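Home | Build Log | Parts | FAQ | Contact
Last updated: 29 Sep 2023

Fustby two-arm build: frequently asked questions

These come from the comments, from my inbox and from people leaning over my shoulder at the shared workshop. If yours is missing, write to me! I love getting these.
— Kamrul Gamage

What is Fustby?

It's my name for a pair of small tabletop robot arms I'm building to lay out a snack table. Plate here, cup there, bread on the plate. I started in May at my kitchen counter, ran out of counter, and moved the whole thing into the shared workshop, where I have a corner and a very patient bench neighbor.

Do I need two arms? Could I start with one?

Start with one! You'll learn nearly everything on it: wiring, homing, how to close a gripper gently. I only added the second when I got tired of the first one reaching across its own cable to get at the far side of the table. If you do plan on two, leave room for the second base from day one. I had to redrill my mounting plates and I was grumpy all evening.

How is the table laid out? 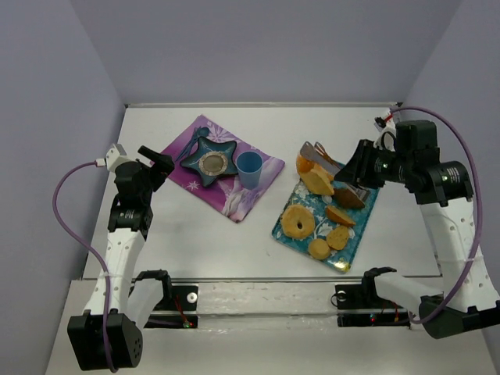 Layout took me longer to settle than any of the electronics, and I changed it 7 times before I stopped fiddling. The rule I ended up with is that each arm should have something to do on its own side before either one has to cross the middle. So the cloth with the star-shaped dish, the spoon and the cup goes on the left, the flowered tray with the donut, biscuits and bread goes on the right, and there's a good stretch of bare white table between them. That bare stretch is where handoffs happen, and it's also where you can set something down when a grab goes badly. Both bases sit at the near corners with the metal rail running between them, and I'd keep that rail even if I rebuilt everything else. It stops the bases from creeping apart while you work.

Why are the links full of holes?

Weight, mostly, and also because I change my mind a lot. A row of holes means I can move a bracket over by one and try again without making a new part. They're handy for zip ties too.

What's the deal with the big loops of purple cable?

Slack! My first cables were cut neat and short and I was very proud of them, right up to the first time the wrist rolled all the way over. Now I put the arm in its most stretched-out, most twisted pose, measure, and add a hand's width. The loop looks sloppy and I've had no connector trouble with it. Route it down the outside of the arm, never between the two arms.

Which controller are you running?

Two small boards, one per arm, running a bit of motion code I call Gumoser. It's nothing fancy: it takes a list of poses, smooths the path between them and refuses to go anywhere I've fenced off. The fences are worth setting up before you do anything fun. My first one was a flat box just under the tabletop height, so the gripper couldn't try to dig through the table.

How much did it cost?

So far 366 dollars. The servos were the biggest chunk by a mile. That doesn't count tools, since the workshop has those, and it doesn't count the two servos I cooked by holding a pose under load while I went to get a sandwich. Set a torque limit and a timeout. Please.

How do you pick up round things?

Slowly, and from the sides. Bread with a crust is a lovely thing to practice on, as it gives a little before it slips. I bring the fingers down straight, stop with a gap on both sides, and only then start closing. If one side touches first, the bun rolls, and then you're chasing it around the plate. 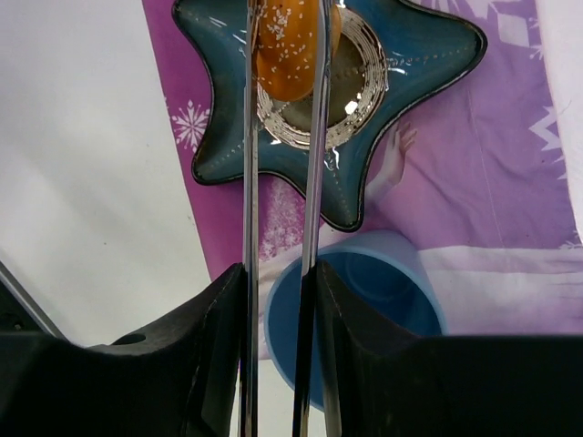
The other half of it is where you aim. I used to aim for the center of the whole object and kept ending up too high on the crust. Now I aim a bit below the widest part, close until the servo current ticks up, then wait a moment before lifting. That wait made a bigger difference than any gripper change I've tried. I run 50 tries in a row on each new object before I trust it, and I write every one of them down in a notebook with the pose and what went wrong. The running total is 2,518 as I write this, and yes, I still cheer at the good ones.

Does shiny stuff cause problems?

It can. Glossy plates and polished metal throw bright spots that wander as the light changes, and simple color matching gets confused by them. Spreading out the light helped me a lot — a sheet of baking paper over a desk lamp is a fine place to begin. A patterned cloth is its own kind of trouble, but I like having one on the table, and I'd sooner make the software cope.

What are Fakir and Fasteck?

Names of the arms! Fakir is the left one and Fasteck is the right one. Giving them names makes the log files much easier to read at midnight.

Can I get the files?

Yes, all of them, just write and ask. The link drawings are in good shape. The wrist bracket is on its fourth version and I'm still not happy with how the screws sit, so if you come up with a better one, send it over and I'll put it in with your name on it.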